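4.2 Reserve requirements and merchant attrition

The second question in the survey concerned rolling reserves. A rolling reserve is the share of each day's card sales that the processor holds back against future chargebacks. Merchants in the sample reported reserves set by contract, by later notice, or both. We coded a reserve as "late" when the merchant first learned of it after the account was open.

The sample holds 1086 small merchants who applied for a card processing account through one of two resellers, Stallier and Trusero. Merchants with monthly card sales under 2000 dollars were kept in the sample but are reported separately, as Mallet and Keogh did in their earlier work on fixed fees. Of the full sample, 600 merchants answered the follow-up form sent in November. The others either closed their accounts before the form went out or did not reply, and the reseller records do not let us tell these groups apart in every case.

Merchants with a late reserve were more likely to leave within the first year than merchants whose reserve was written into the first contract. The size of the reserve mattered less than we expected. In open comments, owners wrote mostly about timing. One florist had ordered stock against a payout that came in short, and moved to another processor the same month. A seller of used bicycle parts kept the account but began asking for bank transfers on larger orders.

The two resellers differ in how they present the terms. Stallier lists the reserve on the fee page. Trusero places it in an annex that the merchant signs separately. We included the reseller as a control in all models, and the sign of the late reserve term did not change (Table 5). 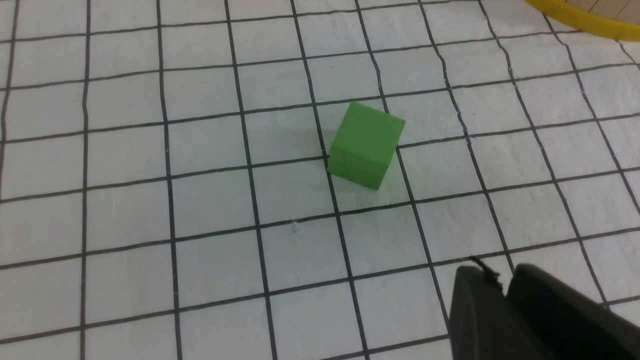 Figure 2

We also tested whether the result depends on the type of goods sold. Sellers of tickets and travel face longer delivery times, and processors treat them as higher risk. Dropping them from the sample made the estimate slightly smaller and left it significant at the five percent level. Phelan and Quinlan report a similar pattern for merchants in Cloltivby, where reserves are capped by local rules and late notice is less common.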